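Grikton project, home build of a two-finger arm
Progress report for the Backlund small grants program
Period covered: from the start of the grant to the end of September

Dear readers of the program,

I send with this my second report. The first one was mostly about the purchase of parts, and this one is mostly about the work itself. I have tried to follow the headings that you suggested, but I have joined two of them where the answers would be the same.

State of the build

The arm stands on its bench in the shared workshop in Skirkville and can be moved under power in all its joints. The base was rebuilt in the summer. The first base was bent from sheet that was too thin, and when the arm stretched out fully the whole thing leaned by a small but visible amount. The new base is heavier and I do not see the lean any more. I lost about three weeks with this. In the plan I had written one week.

The controller box is closed and labeled. I have replaced the power supply from the first report with a used one of better quality, which was offered to me by another member of the workshop. It did not change the budget.

Gripper

Most of my hours in this period went into the gripper. In my application I proposed smooth rubber on the fingers. I tested this and it was not good enough on glazed and polished things, so I changed to textured pads in a thin bracket, which can be taken off with one small wrench. To change a pad takes me less than 2 minutes. The old way was glue, and it took an evening. 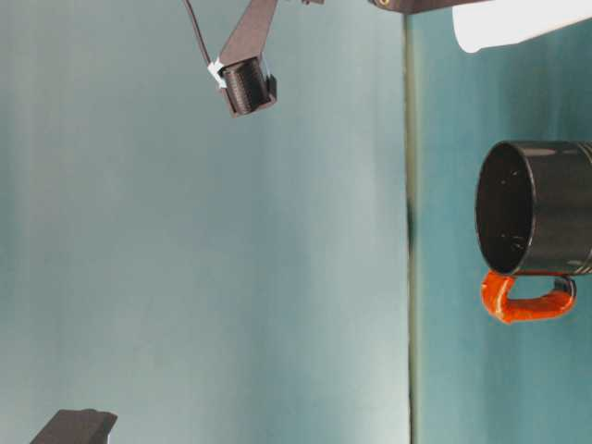 The cable to the finger is still the part that I trust least. It must follow the finger in every position, and if I leave it too short it pulls, and if I leave it too long it can be caught. I have tried several lengths. For the final version I would like to lead it through the arm, but for this I must make one of the arm parts again, and I ask for your opinion on this below.

Trials

I have made 30 trials of picking up household objects in the present setup. In 11 of them the object slipped or the fingers closed beside it. I write down each trial by hand with the position of the arm and the pad that was used. Most failures were with handles, where the fingers come in at a bad angle. The software part from Grellstead that I use for planning does not know what a handle is, so I give it the approach by hand for now.

Money

Of the grant, 1621 dollars are spent. The largest item is still the motors. The receipts are in the attached folder, in the order of purchase. One receipt, for screws and heat-shrink tube, is a photograph of a paper slip and is difficult to read. I can ask the shop for a copy if you need it.

Next steps and one question

Until the next report I want to repeat the trials with softer pads, and to write the assembly notes so that another person in the workshop could build the gripper without me. My question is whether I may move the money which was planned for a second camera to the new arm part for the cable. I would wait for your answer before I order the material.

With kind regards,
the applicant, Grikton project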